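Print this page | E-mail this page

PRESS RELEASE

Yuen Secondary School students to put table-clearing robot before the public in April

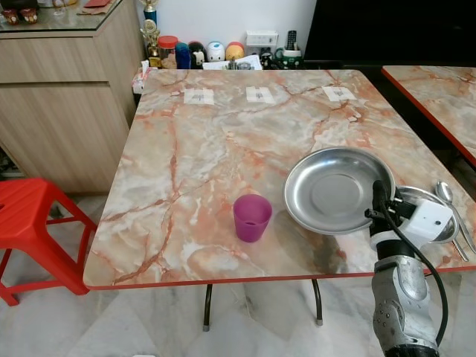

Page last changed: March, 4.15 p.m.

Students of the Robotics Club at Yuen Secondary School will present their household robot project, Flulleo, at the Trisow Schools Automation Challenge in April. The club is one of three school teams chosen for the domestic tasks section, in which a robot arm must handle ordinary tableware on an ordinary dining table.

The section sets a deliberately plain exercise. Cups, plates and cutlery are placed on a table, and the robot is asked to move each item to a given position without dropping it or pushing another out of place. Stainless steel plates are regarded by the students as the hardest part of the work, as their raised rims leave the gripper little to hold and their shiny surfaces are difficult for the camera to read. Paper labels taped to the tabletop are used in practice.

Members of the club have recorded 1,194 practice attempts since the start of the school year. Of these, 1,063 were judged complete under the rules of the competition. The remaining attempts have been kept and sorted by type of fault, and the club will publish them with its final report so that other schools may make use of them.

Hok-lam Man, teacher in charge of the Robotics Club, said: "Our students began with a single cup and spent several weeks on it. They have learned to change one thing at a time, to write down the result and to accept it when a good idea does not work. The school is proud of the patience they have shown, and we look forward to seeing their work judged alongside that of their fellow competitors."

The project has been supported by Felomo, which lent the club parts for the gripper and arranged two evening workshops on safe working with moving machinery. All students taking part have completed the school's safety course – a condition of membership since the club was founded.

Flulleo was planned and programmed by students in the senior forms, with younger members responsible for setting the table and keeping the record of attempts. Over 165 students from across the school have attended an open practice during the present year, and further sessions will be held at lunchtime until the competition.

Families and neighbouring schools are invited to attend the public round, at which each team will give a short talk before its robot is tested. Doors open at 9.30 a.m. and entry is free. Places for school parties should be requested in advance through the school office.

Contact: Press and Community Office, Yuen Secondary School | © Yuen Secondary School. All rights reserved. | Back to top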